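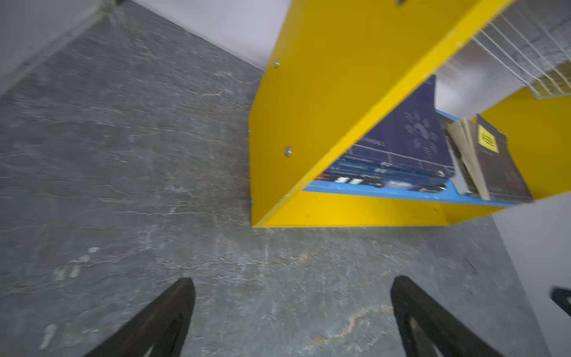

Search this site Search

Keep Reading to Kids Who Can Read

5 min read

Print | E-mail

There is a moment when a child reads a whole book alone, start to finish, and everybody in the house goes a little crazy with pride. We did. We called relatives! And then, without ever deciding to, we nearly stopped reading to her at bedtime. She could do it herself now, so we let her, the way you let a kid tie her own shoes.

I think that was a mistake, and I think a lot of families make it. Reading aloud is one of the best things you can do with a seven-year-old, a ten-year-old, even a thirteen-year-old who will deny it to friends. It doesn't run out of use on the day the child learns how.

Start with the books themselves. What a new reader can manage on her own is pretty thin stuff, and it should be, she's learning. But her ears are years ahead of her eyes. The same girl who was sounding out a story about a wet dog could follow a 392-page sea adventure when I did the reading, with mutiny and fog and a cook nobody trusted. She asked what "bilge" meant and then used it at breakfast for a week. No early reader was going to hand her "bilge."

We started up again on a rainy trip to Durville, where the cabin had one lamp worth reading under and we all had to sit near it. I read until my voice went, and my husband took over and did the captain completely wrong, too jolly, and there was an uproar. I loved that uproar. They had a captain in their heads already and they were ready to defend him.

That's my favorite part, really, the arguing. When a child reads alone you get "it was good." When you've all heard the same chapter you get opinions about whether the cook should have told, and they come up in the car, and in the bath, and in line at the grocery store in Omura with people listening.

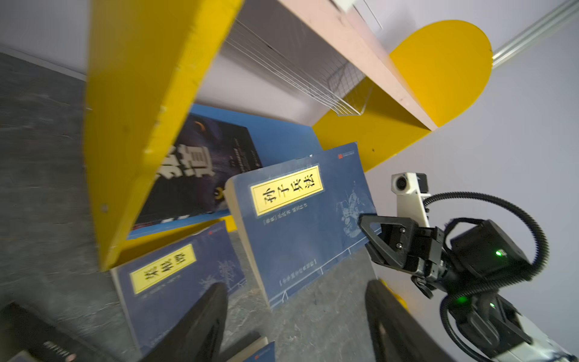

My son is twelve and I feel silly doing it, one reader wrote to me after an earlier column, and he reads faster than I do, so aren't I just slowing him down? Yes! I hope so. Slow is wonderful. Fast readers skip. I skip, and I've been at this for decades. I had raced through one old favorite at least four times before I read it out loud and found a joke on page 200 that I'd been running past since college. Out loud you have to give every word its turn, the dull ones too, and some of them aren't dull.

As for feeling silly, it wears off in a chapter or so. You don't need voices. I have two, regular and gruff, and gruff gets all the villains and most of the grandmothers.

People tell me there's no time, and I believe them. School nights in Rellach are short, with practice and dinner and somebody's missing form. But a chapter takes less time than the fight over turning off the tablet, and you can skip nights. We skip plenty. You can read while they draw or lie upside down on the couch, and you can quit a book everyone hates. We dropped one with about 350 pages still to go and threw a small party.

I also don't think it has to be a story. We've had a great run with a book on bridges, and a seed catalog did us fine for most of February. My daughter now has strong feelings about squash.

She reads to me sometimes too. I fold laundry and she does the captain, and hers is better than either of ours, very quiet and a bit scary. Tonight we're on the chapter with the storm, and I've been told I'm not allowed to look ahead.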